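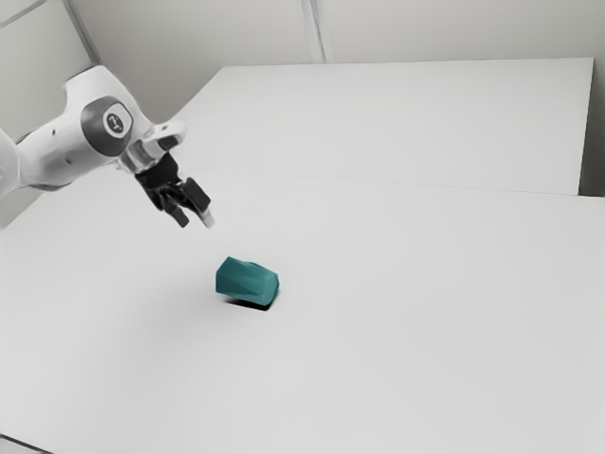 Plitier Teleop Kit, reviewed by Kamran Kermani
Mar 28, 2026

The pitch from Ullis is that anyone can teach a robot arm a pick in an afternoon. You steer a simulated arm with the handheld controller, the software saves each run, and a policy gets trained on the pile. I've heard that before, so I started with the easiest job in the pack: one teal block, white table, nothing in the way.

I recorded 80 demos and threw out 28. Most of the bad ones were my fault, but not all. The controller lags when you rotate the wrist, and you overshoot, and then your correction gets saved as if you meant it. There is no way to trim a run. You keep the wobble or you lose the whole thing.

Judging depth is the other problem. White arm over a white table against a white wall – good luck telling how far the fingers are from the block. I leaned on the shadow more than I'd like.

The trained policy managed 55 percent on new block positions. The box says 2000 demos is "recommended for best results," in small type. That is a lot of afternoons.

Fine for a class. I wouldn't buy it for real work until they fix the lag.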